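Search this blog
Search for:

The takeaway bag drawer, and other confessions

I have been meaning to write about the drawer since April, when Tia Tapley came to stay for a few nights and couldn't find a teaspoon. She opened the wide one under the kettle, quite reasonably expecting cutlery, and was met by what I can only describe as a small landslide of coffee lids. She was very nice about it. She shut the drawer again, opened the one below, and found the carrier bags.

I do love a coffee out, you see, and I love one even more when I can bring it home and drink it in my own chair with the radio on. There's a little place called Gittins at the bottom of our hill where they know what I have before I've got my purse out, and on a wet morning I'll come back up with a cup for me and a cup for Reginald Holloway next door, who is 7 doors down by the numbering but next door by every other measure (the numbering on our road is a story for another day). So things come into the house. Cups, lids, sticks, the cardboardy holders, a paper bag if there's been a bun involved. And because they all seem perfectly good, I keep them.

The holders are the ones I can't bear to part with. The egg-box sort of material is lovely stuff, light as anything and surprisingly strong, and I start my sweet peas in them every year. You want a bit of damp newspaper in the bottom of each hollow, then the compost, then the seed pushed in up to your first knuckle. When the roots come through, the whole thing can be torn up and planted out. I had a very good show from them last summer, and Reginald had the spares.
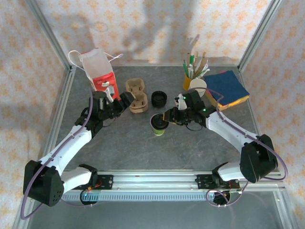 Stirrers are another matter. I had got into the habit of standing them in an old cup on the windowsill, the wooden ones mostly, with a few straws that had crept in, and I told myself they were plant labels. Now, I do use them as plant labels. A soft pencil writes on them beautifully and lasts far better than pen, which runs at the first shower. But there is a limit to how many labels a person with one small greenhouse can need, and I passed it some time ago. I've taken a good bundle to the infant school, where they were going to be made into rafts, and very pleased they were too!

Lids, then. I wish I had something clever to tell you about lids. They stack very neatly, I'll say that for them, and they make a decent saucer under a seedling pot if you turn them upside down and don't mind the little hole. Beyond that I have been defeated. I rang the council and was passed from one extension to another until I got a very patient young man on 831, who told me that ours can go in the mixed bin as long as they're rinsed, but that the paper cups can't, on account of the lining. Your own council may well say the opposite, so do ask.

The bags with string handles have all been kept, and I'm not sorry. They fold flat, they stand up by themselves on the worktop when you open them out, and they are just right for sending someone home with rhubarb. The ones from Lenero are my favourites - good thick paper and a proper square bottom.

So the drawer is now a cutlery drawer, or half of one. I've also bought myself a Flerna cup, the sort with a screw top, which holds 300 ml and has already been left behind on the Ralton bus once. The driver handed it in, bless him. I do think the coffee tastes a bit different out of it, and Reginald says that's because I didn't wash it properly first, and he may have a point. I've washed it twice since and will report back.

Tia is coming again before the sweet peas are over. The teaspoons are on the left.

Comments and kind words are always welcome through the contact page. All words copyright of the author. Back to top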